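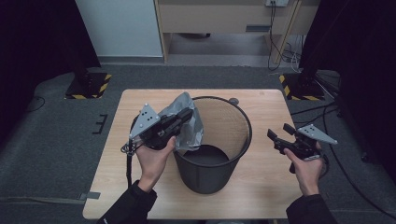 Kids' Corner > Big Questions > Rubbish > Soft plastic

Where does soft plastic go?

By Efa Ellis, 2 Mar 2018

You eat the chips. You scrunch the packet. In the bin it goes. Gone!

Well – gone from your house. Still somewhere though. So let's follow it.

What is soft plastic?

Easy test. Scrunch it in your hand. Does it scrunch? Soft plastic. Bread bags, chip packets, the wrap off a new toy, the bag your frozen peas come in. If it holds its shape, like a drink bottle or a yoghurt tub, that's hard plastic. Different story, different page.

Why does it go crinkle?

Soft plastic is very, very thin. When you scrunch it you make lots of tiny folds, and each fold pops from one shape to another. Every pop makes a little click. Heaps of clicks all at once = crinkle. Try doing it slowly and you can hear them one by one. (Not in the library. Sorry to the Primatham library.)
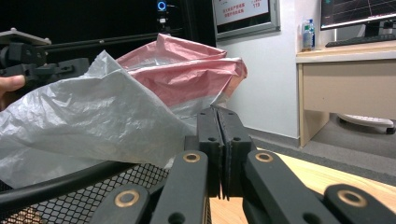
Crumpled plastic – look at all those folds!

OK so it's in the bin. Then what?

Truck comes. Truck squashes everything together. Most rubbish from Primatham goes to the landfill at Lougher, which is a giant hole with a thick liner at the bottom so yucky water can't leak out. Rubbish goes in, a machine rolls over it, dirt goes on top. Next day, more rubbish.

Apple cores rot down, tiny living things eat them. They can't do much with plastic. It just sits there. Some of it slowly breaks into smaller and smaller bits but small bits of plastic are still plastic.

And it's light! Wind picks it up. Thats why you see bags stuck in fences and trees, and why some end up in creeks and then the sea. Turtles can mix up a floating bag with a jellyfish. Not a good lunch.

Can't we just recycle it?

Sometimes. But not in the normal recycling bin at home, not round here anyway. Long stretchy bits wrap around the spinning parts of the sorting machines and jam them up, then a person has to stop everything and cut it all out by hand. Slow job.

Some places collect it separately. It gets washed, shredded, melted and made into chunky things like benches and garden edging. The school at Arnside saved up bags for 7 months and handed in 233 of them. Good effort Arnside!

What you can do

Use a bag again before you chuck it. Bread bags are great for muddy shoes.
Put your lunch in a tub with a lid.
Tie loose bags in a knot so they dont blow away.
Ask a grown-up if there's a soft plastic drop-off near you.

New words

Landfill – a place where rubbish is buried.
Liner – the tough layer under a landfill.
Shred – to cut into little strips.

Next page: hard plastic, and why bottles have numbers on the bottom.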